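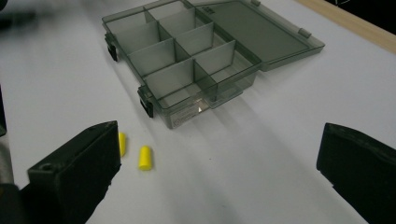

Airlines flying out of Clinevden will have to change the way they pay passengers for long delays. Under a rule that takes effect in December, the carrier must open a compensation file itself when a flight arrives more than three hours late. Until now the passenger had to ask.

Nadiia Tymoshchuk, a lawyer who has handled passenger claims at Thakur for nine years, took part in the consultation on the text. She describes the change as procedural. "The amounts stay where they were," she said. "What moves is the burden of starting the process. The airline holds the booking, the payment details and the arrival time, so the airline starts."

Her office received 3,465 delay complaints last year. Of these, 951 were closed without a decision on the merits, most of them over a missing boarding pass or a booking reference that did not match. "Those files were never examined," Tymoshchuk said. "Under the new rule a boarding pass can't be requested if the carrier's own records show the passenger was on board."

Arrival time is defined as the moment the first door opens. Carriers had argued for touchdown. On the Plostwood route, where aircraft often wait for a stand, the two can differ by 20 minutes, enough to put a flight on either side of the threshold.
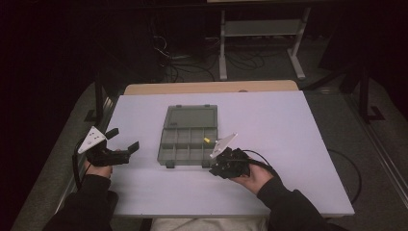

Connecting flights are covered when both legs are on one booking. Separate tickets are not, even when the same carrier sold them on the same day. Tymoshchuk expects disputes on this point. "A passenger who buys two tickets on one website will assume it is one trip. The text says otherwise, and the carrier has no duty to warn them."

A carrier that fails to open a file faces a penalty of up to 200 per passenger, in addition to the compensation. The exemption for extraordinary circumstances remains, but the airline must now state the cause in writing. A reference to "operational reasons" will not be accepted.

Flasirton, which runs the claims software used by several regional airlines, has asked for a longer transition. Tymoshchuk does not support the request. "They have the arrival data already. It's the same data they use for crew hours."

Claims for flights before the start date will follow the old procedure.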